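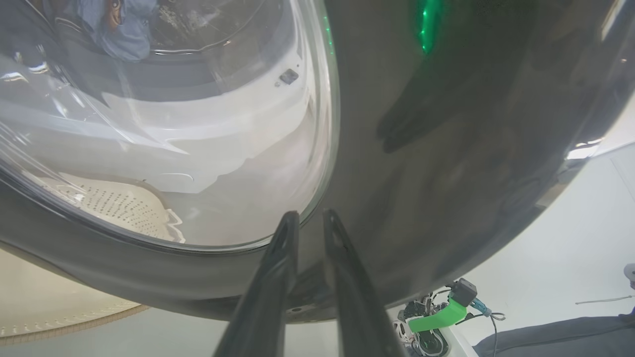

Do you know why wet clothes become almost dry at the end of a wash, before they go on the line? The secret is spinning. Inside the washing machine there is a big round drum, and at the end of the program it turns very fast. Look through the round glass of the door and you will find rows of small dark holes in the drum. These holes are important for our story, because they are the way out for the water.

When something moves, it wants to continue in a straight line. A sock wants this too! But the wall of the drum stands in its way and pushes it around in a circle. The water in the sock also wants to go straight. When it comes to a hole, there is no wall to stop it, and so it flies out.

You can try this at home with a salad spinner. Put in 2 wet leaves of lettuce and a wet piece of cloth. Close the lid, turn the handle for 5 seconds and look under the basket. How much water do you find there? Now do it again, but turn faster.

A wet dog knows the same trick. It shakes its body quickly from side to side, and the drops leave its fur. Stand a little far away if you want to watch.

New word: a "drum" is a hollow thing with a round shape. The drum you play in music has this shape also.

Written by Kipchumba Obura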